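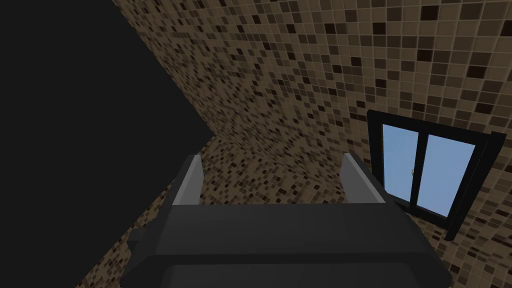 Re: [foundry-sim] Mesh size near thin ribs, fill stage

Senan Mac Mathúna wrote:

> We are running an aluminium gravity casting in Drunis, a pump cover with ribs
> 3 mm thick on the inside face. With the default mesh the ribs show as
> unfilled at the end of the run. The foundry pours the same part every week
> and the ribs come out fine. Halving the cell size everywhere fixes it but
> the run then goes for most of a weekend. Is there a sensible middle way, or
> is something else wrong with my setup? Pouring temperature and die
> temperature are both from the foundry's own log.

Senan,

I had the same trouble last winter on a bracket with similar ribs. Your temperatures are probably fine. The first thing I would check is how many cells you have across the rib. If it's 2, the solver has almost nothing to work with: each cell touches a wall, so the metal loses heat too fast and the front stops. I try for at least four, and five if the rib is more than a short run from the gate.

You don't need that everywhere. Put a nested block around the ribs only and leave the rest of the cover and the runner on the coarse mesh. Keep the step between blocks to a factor of two. I tried a bigger jump and got a pressure blip at the boundary that looked like a splash.

Line the block edges up with the coarse grid lines as well. Drunis will let you place them anywhere, but the volume error gets worse if they fall in the middle of a cell.

The other thing to look at is the heat transfer coefficient at the die face. The default in the Cullex material file is for a bare die. If the foundry sprays a coating, and most do, the real value is a good deal lower. Ask them which coating and how thick. On my bracket that change did more than the mesh did.

For what it's worth, my run went from 486 minutes with the fine mesh all over to a bit under 200 with the nested block, on the same machine. The fill pattern in the ribs was the same in both as far as I could tell from the plots.

One caution. If you restart from a saved state after adding a block, check the metal volume before you let it go on. Mine dropped a little at the restart and I only noticed at the end. I now start again from zero when I change the mesh.

Foley posted a spreadsheet to this list for working out cell counts by wall thickness. It should be in the archive under September. It was written for Wenex but the sums are the same.

If you still get cold ribs after that, send the gate dimensions and the fill time and I'll have a look on Monday.

Graham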